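Boroscombe Noise Board > Live Sets & Nights Out

Thread: Leris at the Corn Hall — was that actually a live set?

flatwhite_noise
Posted Thu 5 August

Got in at half two, ears still going. I'm glad I went, before anyone accuses me of being miserable. But I stood on the left, near enough to see his hands, and for most of the first half his hands were in the air. Something was making the music and I'm fairly sure it was the laptop.

Ticket was £21. For that I'd like to see the man touch a fader.

Support from De Luca was very good, and she looked busy the entire time.

tapehead_marge
He was playing stems with effects on top. He's said so in every interview for years. It's a perfectly normal way to do it and the hands are for the benefit of people at the back.

flatwhite_noise
I was at the front. The hands were no benefit to me.

Oxbow
Agree with Marge. What do you want him to do, program a hi-hat from scratch while 188 people wait? I've seen that done. It was in a pub in October, it was very pure, and by the end there were two of us and a dog.

subrosa
The long version of Flukier was worth the money by itself. The bit where he dropped the kick out and left that horrible detuned organ going, and half the room thought the PA had gone. Bloke next to me started heading for his coat.

tapehead_marge
That was the edit from the tour-only 12", slowed down a touch. The recorded one comes back in after 8 bars. He left it for ages.

Oxbow
He left it too long. There, I've said it. I love tension as much as the next man but I had time to read the fire notice.

subrosa
You've got no poetry in you.

Oxbow
I've got a bad knee and I was standing on it.

reynaldo_galang
Hello all, Reynaldo Galang here, I did the sound on the night. A few things in case they're of interest.

It was a laptop, a small mixer and one synth, which was on the floor side of the table where most of you couldn't see it. The organ was the synth and he was playing it by hand, one note at a time. So flatwhite is right that a lot of it was stems, and wrong about that bit.

The low end was softer than I wanted. The limiter on the house system is set by the council and it sulks. If you were under the balcony you'll have had a rotten time and I'm sorry.

flatwhite_noise
Well, that's me told. I withdraw the organ. I'm keeping the rest.

Was the set recorded?

reynaldo_galang
Off the desk, yes, but it's up to him whether it goes anywhere. Please don't message me about it. Several of you already have.

tapehead_marge
One of them was me. Sorry Reynaldo.

kettle_drum
I was under the balcony. Can confirm rotten time. It sounded like a very good party in the house next door. Went to the merch table instead and queued 45 minutes for a record I already own.

subrosa
Which pressing?

kettle_drum
The same pressing. I'd like to leave it there.

Oxbow
Does anyone have an opinion on De Luca doing the remix of Flukier? She played a minute of something near the end of hers that had the same chords under it and a proper broken beat. I thought it beat the original.

tapehead_marge
It had the same chords because it's four chords, Oxbow. Half of everything has those chords.

subrosa
No, I'm with Oxbow, there was the vocal chop as well, right at the back of the mix. Pitched up. I'd put money on it.

tapehead_marge
You also put money on the Leris double album.

subrosa
It could still happen.

flatwhite_noise
If we're doing it again for the next one, can we meet somewhere other than the kebab shop? We had to shout and it wasn't even open.

kettle_drum
The steps by the side door. I'll be the one standing well clear of the balcony.
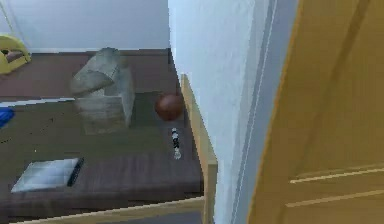 More threads in Live Sets & Nights Out

Earplugs that don't make everything sound like soup
Lifts back from the Corn Hall after the last train
De Luca's early tapes — which ones are worth hearing?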